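Grimville Circuit - pre-event safety checklist, club rallycross round

Walked by Tuncay Kaplan, clerk of the course, with Elaheh Daneshvar, chief scrutineer. June round. Second walk at 16:00 once the Leckie corner work is finished.

TRACK

Start line and lights - OK. Lights tested on mains and on battery.

Tyre wall, turn one - OK. Belting renewed over the winter, bolts tight.

Joker lap entry - ACTION. Cones are set too close to the racing line. Move them back and repaint the white line.

Leckie corner, gravel to tarmac join - ACTION. There is a lip on the inside where the surface has broken up. Fill and roll before practice. I would not run cars over it as it stands.

Run-off at the end of the back straight - OK. Stones cleared to the fence.

Spectator fence - OK apart from one loose post by the Pellia gate. Gate to be locked while cars are on track.

MARSHAL POSTS

All 7 posts visited. Flags complete at every post except post 4, which has no yellow. A spare is in race control.

Extinguishers - 20 on the list and 20 found. Two are past their service date and have been tagged. Do not put these back out.

Radios - OK. Post 6 is weak on channel one but clear on channel two. Use channel two there.

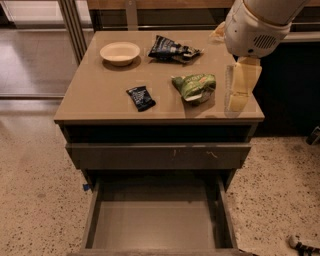 Post 2 still has a poor view of the joker exit. We talked about this last season and a second marshal was agreed. Please make sure the rota shows it.

PADDOCK

Fire lane - ACTION. A trailer was parked across it at the time of the walk. Owner to be found and the lane marked with tape.

Fuel store - OK. Signs up, drip trays in place, Prellex absorbent granules topped up.

Spacing between service bays - OK.

Speed limit signs - one missing at the scrutineering bay.

MEDICAL

Ambulance route to the main road - OK, clear for its full width. Keep the last 100 metres free of parked cars all day.

Rescue unit - to be inspected on arrival. Elaheh will sign for the cutting gear.

RESULT

Not passed yet. Leckie corner and the fire lane must be closed out before any car leaves the paddock. The cones, the post 4 flag and the loose fence post can be done during signing-on. Report each one to race control when finished - T. Kaplan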